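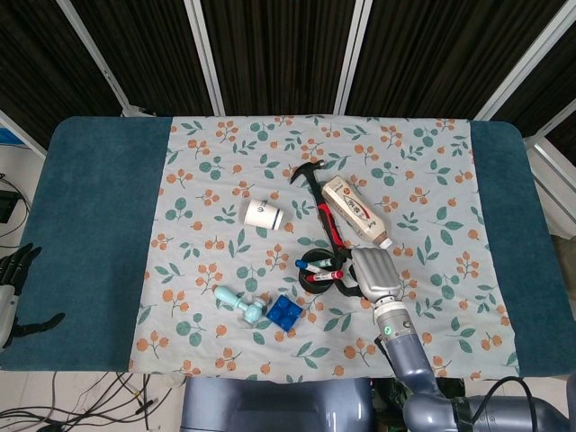
Search this site Go
Print this page | E-mail this page
Shares 2 | Comments 0

Uto tidying table: progress report to the Hanrahan fund
August 21, 2018
Prepared by Justinas Vanags, Faluvholm

Dear Mr. Coughlan,

With this report I inform you how the work on the tidying table has gone since our first letter. The grant was $2632 and we have $286 left, which we ask to keep for replacing things that get lost or broken.

The idea of the table has not changed. We lay out small things from different parts of a home, mixed together, and the participants decide what belongs with what. One session takes 60 minutes, including the putting away. In the spring we used only kitchen things, and people finished too quickly. Now the set is more mixed: a toy hammer with a red and black handle, a blue building brick, a light blue toy faucet, a plastic bottle with a Chinese label, a small white paper cup, and markers with their round black pen holder. The markers have caps in different colors, red and blue, and this gives a natural start to the conversation.

Most discussion is about the bottle. Some participants put it with the cup, others want it alone. We do not correct them. Tadhg Dunne writes down the reasons they give, and his notes are the most useful result we have until now.

The surface was a bigger question than I expected. On the bare table the things rolled and made noise, and two participants complained about it. We bought a dark teal terry mat from Plotel and put over it a light printed cloth with orange berries and green leaves. The mat stays visible on the left and right, so it is easy to say "put it on the green side". The cloth still wrinkles a little at the front. Rónán Horgan has offered to sew a hem with some weight in it.

What is not finished:

- The paper cup is too light and falls on its side easily. We would like a heavier one, but of the same size.
- The pen holder lies down more often than it stands. Enda Ó Riain suggests a wider one, and I agree with him.
- The instruction sheet for group leaders exists only as a draft. It is too long - I will shorten it before I send it to you.
- We do not have a good box for storage. At present everything goes in one bag and the markers get mixed with the rest.

For the next period we plan a second set with sewing and garden things, and a visit to one more group. I will send the next report in November, together with the receipts. If you prefer to receive the receipts earlier, please let me know.

With kind regards,
Justinas Vanags

Print this page | E-mail this page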